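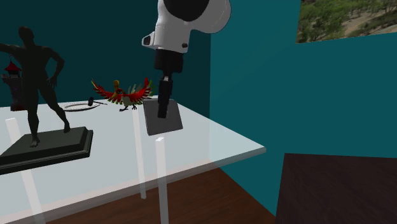
Pictures: Resden Media Office

The night bus that came back

Emiliano Orellana waited 11 years for the number 26 bus. The night line between Flenda and the hospital in Resden was closed in a November, and it returned this spring with three trips each night. He now rides it four times a week, to his shift in the hospital kitchen and home again.

"When it stopped, I bought a bicycle," he says. "In summer it was good. In winter I arrived with hands that could not hold a knife."

We meet at the bakery next to the Flenda stop, which opens at five. He orders coffee with much milk and puts his cap on the chair between us. I ask him how a cook comes to write letters to a transport office. He thinks for some time before he answers.

"I was angry about one evening," he says. "My shift was changed, the last bus was gone, and I paid for a taxi more than I earned in two hours. I wrote the first letter in the taxi. It was not a polite letter."

The second one was more polite. He asked his colleagues how they came to work, and then the night nurses, and then the cleaners at the Rindix laundry across the road. In the end he had 844 signatures on paper, which he kept in a shoe box.

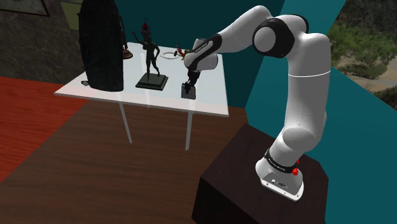

Resden City Magazine – Neighborhoods Desk

The office answered that a night line needs more than 2,000 riders in a month. Emiliano found this number strange. "How can you have riders on a bus that does not drive?" he asks. He went to the public meetings and put the same question each time. At the third meeting he was given a trial of six months.

The trial has its problems. The bus does not stop at Tan Street, where many of the laundry workers live, and the last trip leaves the hospital ten minutes before the late shift is finished. Some people run. Others ask a colleague to take over the final minutes, and this makes bad feeling in the team.

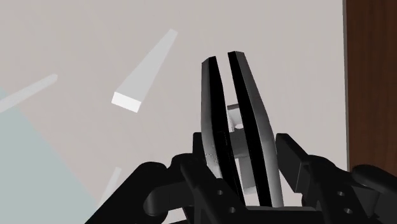
Farah thinks that the ten minutes are the whole question, and that a later departure would fill the bus without any other change. She has missed it twice this month, and both times she walked home along the canal, where half of the lamps are dark.

Emiliano agrees about the departure, but he would first ask for Tan Street. "If I ask for two things, they will give me the cheaper one," he says. He has already begun the letter. It is handwritten, like the others, and he lets his daughter correct the spelling.

Does he still have the bicycle? "Of course," he says, and takes his cap from the chair. "The trial ends in the fall."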